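Praltent Fitted Sheet – Patterned, Deep Pocket

Home > Bedroom > Sheets > Fitted

In stock. Next working day if you order before 2, otherwise day after.

Back again after selling out before Christmas. Same cloth, same mill, new elastic. The old elastic was fine for most people but we had a few come back with the corners pinging off, so Mevarura asked for a wider band and now it goes all the way round instead of just the corners. Much better. Stays put on a thick mattress.

What it is
Cotton, printed one side. Plain weave, crisp to start with and softens up after a few washes. Not a shiny sheet. If you want shiny look at the Aris sateen, different price, different page.

Sizes
Single
Small double
Double
King
Super king – limited, ask first

Depth
Fits mattresses up to 48 cm deep including topper. If yours is shallow (old spring ones, caravan beds, bunks) there'll be a fair bit to tuck under. Some people like that. If you don't, get the Pavlović shallow fit, same prints, less cloth.

Prints
13 to pick from this season, 6 of them new. Swatches are free, one envelope per household please. Colours on screens vary so do get a swatch if you're matching curtains or a headboard. We can't take back a cut swatch obviously but you can keep it.

Matching bits
Pillowcases come in packs of 2, housewife style. Duvet covers in most prints, button end, not poppers. No valances, we stopped doing them and wont be bringing them back.

Washing
First wash on its own, cool, the dark prints can let go of a bit of dye. After that 40 is fine. 60 if someone's been ill, but not every week, it tires the elastic. Line dry or low tumble. Shrinks a touch on the first wash – we cut them generous to allow for it. Iron if you must. Pulling it on slightly damp gets most creases out but let it air before you make the bed up.

No bleach. No fabric softener with the towels in the same load either, the towels stop drying you.

Storing
Fold the sheet and put the whole set inside one of its own pillowcases. Keeps the cupboard tidy and you're not hunting for the other pillowcase at bedtime.

Good to know
Label is sewn at the bottom left corner, so find the label, start there, then go to the opposite corner. Saves turning it round three times.
Seams are overlocked. Loose thread on the outside? Snip it, don't pull.
Every sheet in a set is from the same print run. Buying a second set later might be a shade off, we try to keep it close but can't promise.

Delivery and returns
Updated Sun 26 January. Postage is now the same for one sheet or a full set. Unwashed and in the bag, send it back and we refund the lot. Washed, only if theres a fault. Tell us what's wrong and send a photo if you can, saves time.
Super king orders placed now go out in February.

On the bed
Smaller patterns are more forgiving, big ones look best with a plain duvet. Greys go with nearly all of them, clothes left out on top included.
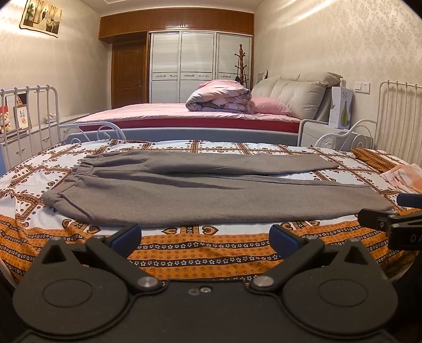 Customer questions

Does it come in a cot size?
No, sorry. Asked the mill, minimum order was too big for us.

Is the print on both sides?
One side only, the back is paler.

Can I buy just one pillowcase?
Not at the moment, packs only.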